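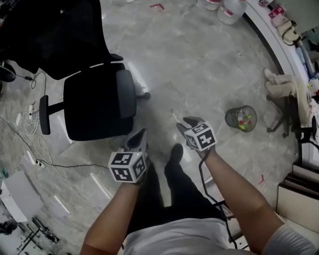 ## Sorting out the office floor, a thread

**1/** Spending the afternoon on the back office in Ellbridge. The desks are fine. The floor is the problem, mainly the cables to the left of the black mesh-backed chair.

**2/** White ones and black ones, all tangled, with a small white power strip in among them. I'm unplugging everything and labelling both ends before it goes back. Masking tape and a biro will do.

**3/** Lionel Delorme asked how long a lead I'd need to get the strip off the floor. 2 metres, if it runs along the skirting – longer and you're back to a coil under the chair wheels.

**4/** The wastebasket is the little black mesh sort. Red, yellow and green paper in it at the moment. It all goes in recycling, then the basket moves nearer the door.

**5/** The other chair has a beige cloth over the seat. Cloth to the wash. The chair is going to Josiane Bailly in Grurkport if she still wants it.

**6/** Flat boards against the wall on the far right: staying put for now. I'd like them up as shelves by March, as the one shelf we have is taking bags and boxes and whatever else.

**7/** Grey marbled floor hides dust very well, so sweep it even if it looks clean. Mop after the cables are up, not before. Next job is the shelf.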